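Radial slat table

A radial slat table is a round garden table whose top is made of wedge-shaped slats. The slats go out from a plain disc in the center, like the spokes of a wheel, and narrow gaps are left between them. Rain water can run down through these gaps.

The type is common on terraces and balconies. The maker Fidari sold a small model with a diameter of 60 cm, and Sakside later made a folding one. Margarida Paiva, in her guide to garden furniture, calls it a "sun table" – the name did not spread widely.

Cleaning is done with a soft brush, moved from the disc to the rim.
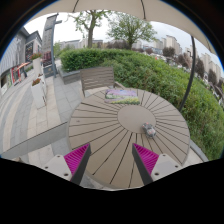

Small objects such as coins or pencils can fall through the gaps, so some owners put a tray or a cloth on the top.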